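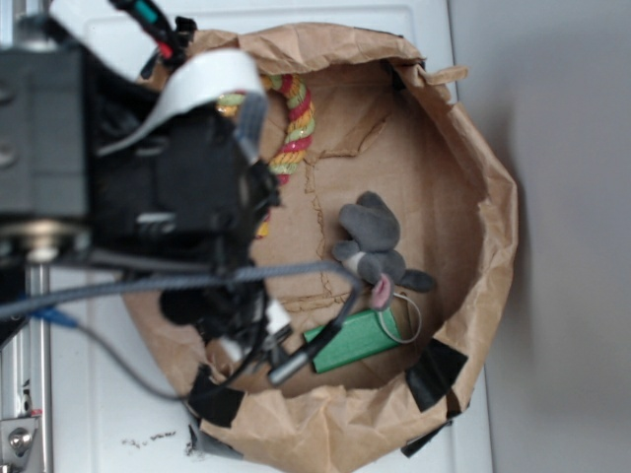

Chapter 4
Gathering Examples

By now you have met the learner, you have met the arm, and (if you did the exercises at the end of Chapter 3, as I very much hope you did) you have written down what you would like the one to teach the other. So it may come as a small disappointment that we are going to spend this whole chapter on what many students think of as the chore before the fun. I thought so too, once, and I lost most of an April to that opinion.

The project was called Grokside, and Farzana Kiani and I had been asked to teach an arm to pick small things out of a container. We collected 621 attempts in a great cheerful rush, trained on all of them, and then watched the gripper close on thin air beside whatever we had put down. When we finally sat and went through the recordings, we found that we had been placing the objects in much the same spots every time, the way you always set your keys on the same corner of the table. The learner had picked up our habits beautifully!

A paper bag is a fine place to begin your own collecting, and it is a harder one than it looks. Paper wrinkles and bulges, the walls throw shadows on whatever lies inside, and a bag that isn't held down will wander as soon as a finger brushes its rim. Tape it to the table. Then choose a few objects that ask different things of the gripper: something stiff with straight sides, say a block, something soft such as a plush mouse, and something that bends and tangles, for which a rope toy does very nicely.

Before you record anything, settle these matters with your partner and write them in your notebook:

What counts as the start of an attempt, and what counts as the end
How the objects will be rearranged between attempts
Which attempts you will keep, including the clumsy ones

That last line deserves some patience, and Section 4.2 is given over to it. Gert Pretorius, who taught me most of what is in this chapter, kept every failed grasp he ever recorded, and we will work through 19 of them together, starting with the two he liked best.

4.1 What Is an Example?

Let us start with a single attempt, from the moment the arm begins to move until the fingers open again.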